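Asunto: Re: [hogar-lista] tendedero pequeño para calcetines

Deepak Tiwari escribió:
> Compré el colgador Ketell en marzo y ya no uso otra cosa.
> Las pinzas no dejan marca y los calcetines se secan
> en la mitad de tiempo. Recomendadísimo.

¿En la mitad de tiempo que qué, Deepak? Un calcetín colgado es un calcetín colgado. El mío tiene forma de nube y por eso cobran el doble, me temo.
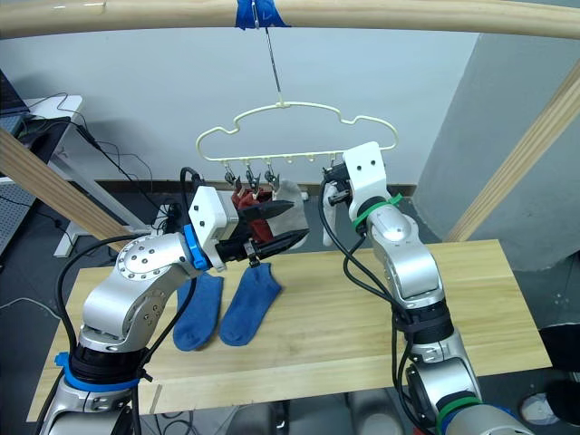

Lo de las marcas depende del punto. En uno fino, gris claro, no me fiaría. En la lana gorda da igual, porque se estira sola con el peso. Y sigo sin ver qué gano frente a las 2 perchas Luvora de toda la vida, que me costaron 90 céntimos.

Otra pega: las pinzas van sueltas, cada una con su alambre, y hay que engancharlas al plástico una por una. Si las cuelgas muy juntas, se amontonan en un lado.

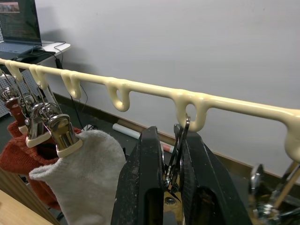 Categoría: Lavado y tendido

Si alguien ha probado el de Erkia, que diga si las pinzas vienen fijas. De momento, el mío se queda para los calcetines gordos.

Compartido 21 veces · 2 comentarios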